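Ticket 3651 - Refill reminders wrong for blood pressure tablets
Opened 27 Jan 2021 by Lucimara Rangel, Vellville pharmacy

Reminders go out 8 days late. 68 patients affected, all on the twice-daily dose.

Reply, Emerson Brandão: Dose was stored as once daily after the import. Corrected - please rerun the list.

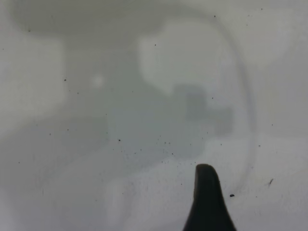

Reran the list and the dates are right now. Separate matter: the clear cover on our label scanner has small dark specks of dust on it, much like the surface in the photo. Can we wipe it with alcohol?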